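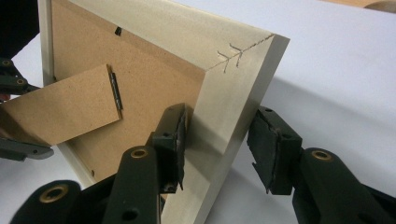
Subject: Re: [kerkau-movers] Packing list for a shared container
Date: Dec 1, 2011

Replying to the message below, and to the two people who wrote to me off list with more or less the same thing. I went through this with Jevora last year, Kerkau to the coast and then by sea, so this is one shipment's worth of experience. Their forms may have changed.

> We have been quoted for a shared container and the office wants a packing
> list before they will give us a loading date. The form has one line per
> box and a column for value. Do they really want every item? I started
> with the kitchen and had two pages before I got to the plates. Also, we
> don't know yet whether we will have an apartment at the other end when
> it gets there. Is it better to wait and ship later, or ship now and pay
> for storage? And does anyone know what they do about furniture that has
> been taken apart?

They do not want every item. They want a box number, the room it came from, a short description of what is in it, and a value. "Kitchen, pots and baking pans, used" was fine for us. "Miscellaneous" was not, and neither was "household goods," which I had on nine lines and had to redo. The person who checks the list at the port has never seen your kitchen and only needs to know what kind of thing is in the box.

We had 58 lines in the end. Number the boxes on two sides and the top, in thick marker. We numbered only the tops, and once they were stacked we couldn't read any of them.

On furniture: each wrapped bundle gets its own line, as if it were a box. If a bookcase is in two bundles, write "bookcase, part 1 of 2" and "bookcase, part 2 of 2" and put the full value on the first line with a zero on the second. I split the value between them and was told to change it. Screws and fittings go in a bag taped inside one of the bundles, and you write on the list which one. Don't put all the hardware from the whole house in one jar. I did, and I still have some of it.
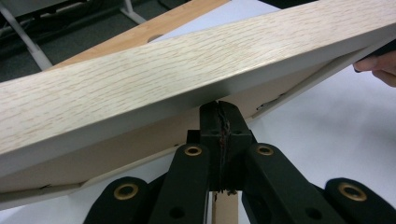
Do you have to be there when the container is loaded?

Someone has to be, but it doesn't have to be you. We signed a one-page letter for a neighbor and the driver took it without any trouble. Whoever it is should have a copy of the list and check off the numbers as they go onto the truck.

Values: use what you would get for it secondhand, not what you paid. The insurance is worked out from the same column, so don't go too low either. For anything you would be upset to lose, take it with you. We carried papers, medicine, the good knives (checked bag) and one winter coat each. The coats were the best decision we made.

About shipping now or later. It depends mostly on the storage rate at the far end, and you should get that in writing before you choose. Our shipment was 1,617 pounds and came in before we had a lease. It sat in the warehouse for 23 days past the free period and the bill was $717, including a handling charge to take it in and another to bring it out. The handling was the larger part of that. A longer stay would not have cost very much more per week, so if you expect a short gap you may still pay most of it.

Against that, waiting has its own costs. The office told us that shared containers leave when they are full and that December is slow, so you may get a date and then see it pushed back. Ours moved twice. If you have to be out of your place at the end of the month, ask whether they will collect on the first date even if the container isn't leaving yet. They did this for us at no charge, but only after I asked.

Two smaller things:

- The Akutside form saves only when you go to the next page. If you leave it open on one page over lunch it logs you out and the page is gone. I typed the list in a plain text file first and pasted it in.
- If you are between homes, the Ďurica guesthouse will hold mail and small parcels for people who have stayed there. It's basic but it's close to the depot, and they didn't mind us coming in late with too many bags.

One thing I can't answer is plants and food. We gave ours away before we started packing, so I never had to ask. I have heard that dried spices are all right if they are sealed and that seeds are not, but I would check with the office and not go by me.

I still have my text file with the list. I can take out the private parts and send it to the list if people want something to copy from. It's plain text, so it should open anywhere.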